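Section 2: Setting Up the Ramp Run

Before you start, read the whole section once. The Tinarari walker must be switched off and on its stand.

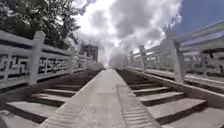 2.1 Preparing the walker

1. Check the charge on the battery pack. Do not start a ramp run below 40 percent.
2. Wipe both camera windows with the dry cloth from the Plekham case.
3. Turn each foot pad by hand. Replace any pad that slips on its collar.
4. Tighten the four ankle screws. Stop when the driver clicks.

Note: Pads fitted before November have the old collar and need the thin washer.

2.2 Setting the path

5. Place the walker on the smooth part of the ramp, facing along it, with its feet clear of the ridged strip.
6. On the handset, choose Path, then Ramp, then Center.
7. Set both side limits so that they fall short of the steps.
8. Set the exposure to Outdoor. With the sky bright ahead, Auto makes the treads too dark for the edge finder.
9. Press Hold for two seconds. The walker stands and levels itself.

Caution: Keep one hand on the lift handle until the status light is steady green.

2.3 If the edge finder fails

Code 19 means one side limit was lost. Press Stop, lift the walker back to the center and repeat steps 6 to 9. If the code returns, send the log to Jin-sol Yeom at Disteck.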